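Home | Blog | Card Games | Archive | About

Lenusel - three weeks in

Posted Saturday, May 20, 2023

Print this page | E-mail this page

I picked up Lenusel after Marijke De Smet kept mentioning it on her blog. It is a two-player card game from Segers, and there is a free phone version too. I have been playing both, mostly the phone one on the train.

Each player builds a deck of 40 cards from a pool of 80. You start with three cards in hand and draw two every turn. Cards cost grain, and you get grain by leaving a field card alone for a full turn. If you use the field to block, it pays nothing.

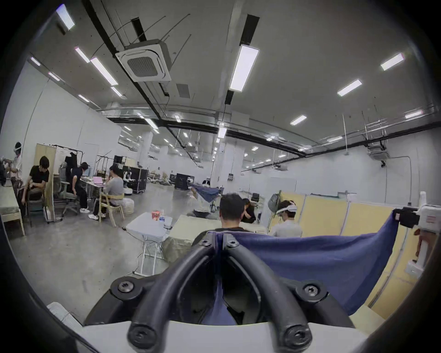
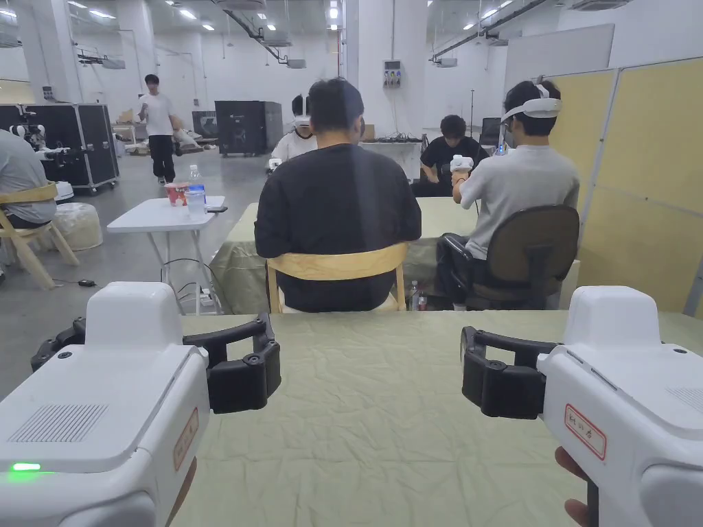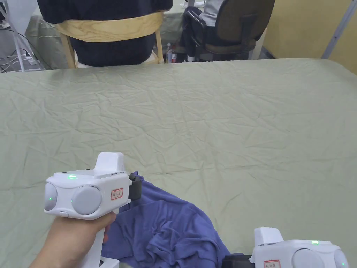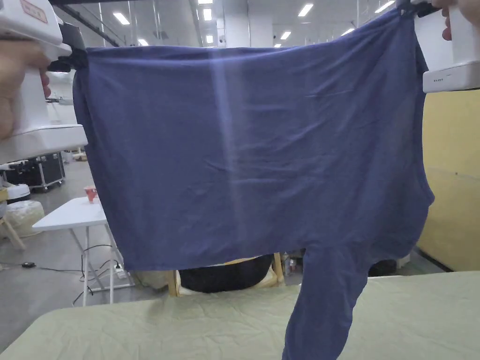 Cloth and grippers

My first deck was all river cards, and it lost most of its games. River cards are cheap but they go back to your hand when they are hit - you end up paying for the same card again and again. I switched to a mix of river and stone and did better.

The phone version has a ladder. I am stuck in the second league. The computer opponent called Minell is harder than most people I get matched with, and she always seems to hold a storm card for the last turn.

I would skip the Fimwood expansion for now. It adds a market phase, and a short game becomes a long one. I may try it again in October, when my brother visits.

Print this page | E-mail this page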